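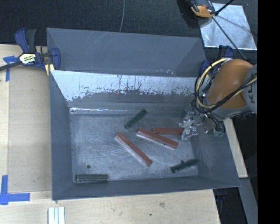
金属料箱底部的长条,红褐色与深色各三根

普库姆(Prukum)地区议会通过会议程序修订案

2018年1月11日

普库姆地区议会在本次全体会议上表决通过《议会会议程序规则》修订案。修订案涉及质询时间的分配、书面答复的期限、委员会会议记录的公布以及议员利益申报四个方面,自8月1日起施行。在此之前,各委员会仍按现行规则运作。

现行规则自上一届议会任期开始沿用至今。其间,执政联盟与反对党团就质询时间的安排多次发生分歧。反对党团认为,按席位比例分配发言时间,使人数较少的党团难以就同一议题连续追问;执政联盟则主张,发言时间应当反映选举结果。修订后的规则采取折中办法:每次质询的前半段由各党团平均使用,后半段仍按席位比例分配,未使用完的时间不得转让。

关于书面答复,原规则仅要求行政部门“在合理时间内”作出回应。议会秘书处提交的统计显示,上一年度议员共提出书面质询1043件,其中部分质询直至会期结束仍未获得答复。修订案将答复期限定为26天。确需延期的,主管部门须以书面形式向议长说明理由,延期以一次为限。逾期未答复的质询将列入清单,在下一次全体会议开始时由议长宣读。

委员会会议记录的公布方式亦有调整。自施行之日起,各常设委员会的会议记录应在会议确认后登载于议会网站,并附表决结果。涉及个人隐私、在审案件或尚未完成的采购谈判的内容可以不予公布,但须在记录中注明删节之处及所依据的条款。德库拉(Dekura)选区与普克斯卡(Pukska)选区的议员曾联名建议同步公布会议录音,该建议未获多数支持,已转交程序委员会继续研究。

在利益申报方面,修订案要求议员于任期开始时及其后每年申报一次有偿兼职、持股情况以及受邀出行的费用来源。申报事项发生变化的,应及时补报。申报表由秘书处保存,任何选民均可申请查阅。对于未按规定申报的议员,程序委员会可以提出书面告诫;情节严重的,可以提请全体会议决定暂停其委员会职务。

修订案审议期间,议会曾公开征求意见,共收到书面意见2396份。意见较为集中的事项包括公众旁听席位的预约办法和请愿书的受理门槛。关于旁听,议会决定保留现有预约制度,同时在每次全体会议中预留44个席位,供当日到场的公众使用,按到场先后入座。关于请愿书,各党团未能就联署人数达成一致,相关条款维持不变。

在最后辩论中,执政联盟发言人表示,修订案为议事活动提供了更为明确的依据。反对党团虽投票赞成,但对质询时间后半段继续采用比例分配表示保留,并要求将该意见载入会议记录。另有数名无党派议员投弃权票,理由是修订案未对无党派议员的发言次序作出专门规定。

修订后规则的全文可在赫德伦德(Hedlund)大楼一层的议会阅览室查阅,亦可向秘书处书面索取。秘书处将在施行前为议员及其助理安排说明会,时间另行通知。选民如对书面质询或利益申报的查阅程序有疑问,可与所在选区的议员办公室联系。

(议会秘书处供稿)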